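Ticket 822 — Nested bowls sticking together
Opened by: Sylvain Pichon
Status: Open, waiting on reply
Product: Jorkness bowls (green) and Vudo bowl (blue)

February 23, 2018

Hi there! I bought two of your green Jorkness bowls in January to go with a blue Vudo bowl I already had, and I love them, I really do, but they lock together when I stack them and I'm getting tired of the wrestling match every morning. Your order page said to open a ticket with as much detail as possible, so I'm going to take you at your word (sorry in advance).

I keep the blue one at the bottom and the two greens on top. The blue and the lower green come apart fine. It's the two greens that grab each other. If I put them away straight from the dish rack they're stuck by breakfast, and I mean properly stuck — I can lift the whole pair by the top rim and give it a shake and the lower one just hangs on.

What I've tried so far:

First I figured it was water, so I dried both bowls with a towel and left them out on the counter overnight before stacking. Better! They came apart with a little twist the next day. But after a couple of days in the cupboard they were tight again, so I don't think water is the whole story.

Then I swapped the order, putting the top green underneath and the other one on top. Same thing. I also turned them a quarter turn at a time in case one was a bit out of round and there was a sweet spot. If there is one I haven't found it.

After that I washed them by hand with plain dish soap, in case the rinse aid from the dishwasher was leaving a film. I use the Langlois tablets, the regular ones. No change that I could tell, though my wife thinks they slid a bit more easily. She wasn't the one pulling.
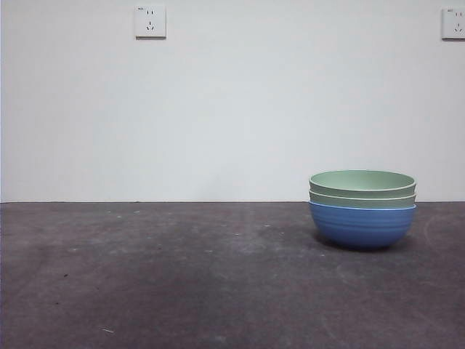
I also tried the blue bowl in the middle, green on either side of it, and left it like that for a whole weekend. No sticking at all! So I could just do that forever, I suppose, but then I have to take the stack apart to get at the second green one, and those are the two we use the most. The blue is more of a popcorn bowl.

The one time they were really jammed I stood the bottom bowl in warm water and put some ice in the top one, and they popped apart after a few minutes. Great trick, but I'm not doing that before coffee. I have not used oil, and I have not tapped them on the counter, because your care card says not to.

Things I'd like to know:

Is it okay to store them with a paper towel in between, or will that mark the finish over time? I've been doing it for two days and so far so good, but it looks a bit silly.

Do you sell some kind of spacer? I saw felt ones from Trirnia but they only seem to come in plate sizes.

And if this pair is just a tighter fit than it should be, could I exchange one of them? I still have the box and the receipt, and there's not a scratch on either bowl.

Update, same evening: tried them with the paper towel folded into a thin strip over one side of the rim only, so a little air can get in. They lifted apart with one hand. I'll leave them like that for the week and write back here — please keep the ticket open until then!

Sylvain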